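**Ticket 487: Bimanual cloth policy, low agreement between evaluation runs**

Queue: Manipulation research support
Project: Pekora
Site: Tirov laboratory
Priority: Medium
Status: Resolved, monitoring

**Summary**

The Pekora team reports that two evaluations of the same policy checkpoint, carried out on the same workcell, produced success rates too far apart to be reported as a single result. The team asks whether the difference arises from the hardware, the software or the evaluation method. The comparison is required for the August internal report.

**Configuration at time of report**

- Two-arm workcell, enclosed, with wrist cameras on both arms
- Policy trained on 2000 teleoperated demonstrations
- Evaluation set of 60 trials per run
- Trial controller: Flidetti, default profile
- Task family: cloth handling with unrelated objects left on the table

**Steps taken by the requester**

1. Restarted the trial controller and repeated the first block of trials. No change in behaviour.
2. Confirmed that the checkpoint hash matched in both runs.
3. Recalibrated both grippers. The closing position on each side was within tolerance before and after.

**Support log**

*Entry 1.* Ticket accepted. Joint logs were requested for both runs and received the same day. No dropped packets were found on either arm. Motor temperatures remained within limits throughout.

*Entry 2.* Trial records were compared line by line. The two runs were scored by different operators. In the first run, a trial was marked successful once both grippers had closed on the cloth. In the second, the operator also required that the cloth be held under tension between the arms. The written protocol states only that the cloth must be "held by both arms", and either reading is open on that wording.

*Entry 3.* The requester asked whether the scoring difference accounted for the whole of the gap. It did not. After the second run was rescored under the looser reading, a smaller difference remained, confined to trials in which other items stood behind the cloth. The layout of these items had not been recorded for either run.

*Entry 4.* The following changes to the method were proposed and accepted by the project lead on Thursday:

- Success is defined in two stages, logged separately. Stage A is a grasp by both grippers. Stage B is the cloth held stretched between them, clear of the fixed hardware, for the full hold period.
- Table items are assigned to a numbered layout, and the layout number is entered before each trial begins.
- A fixed workspace camera records a still at the start of the hold period. The still is stored with the trial record.
- Trials without a layout number are excluded from the reported rate.

*Entry 5.* The revised protocol was run on 24 trials as a check. Two operators scored the stills independently and agreed on Stage A in every case. They differed on Stage B in one trial, where the cloth was sagging at the left gripper. The wording for Stage B now states that folds and twists are acceptable provided the cloth spans the gap between the jaws.

Attachment to Entry 5:

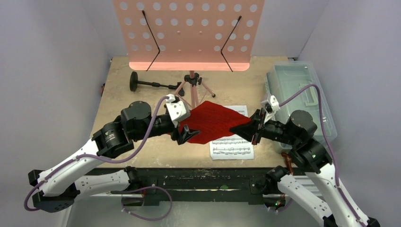 *Check run, music stand layout. Red knitted cloth held between the two grippers, bunched and slightly twisted.*

*Entry 6.* The attached still was adopted as the reference for Stage B scoring under the music stand layout. Reference stills for the other layouts are to be added by the requester.

*Entry 7.* The Sales group asked whether the earlier figures could be used in client material. They were advised that neither of the original rates should be quoted, as the two runs do not share a scoring rule.

**Resolution**

No hardware or controller fault found. The larger part of the discrepancy is attributed to the scoring rule. The remainder is provisionally attributed to unrecorded table layouts and will be tested when the full evaluation is repeated under the revised protocol.

**Outstanding**

- Requester to upload remaining reference stills
- Support to add the layout number as a mandatory field in Flidetti
- Full 60-trial evaluation to be repeated and linked to this ticket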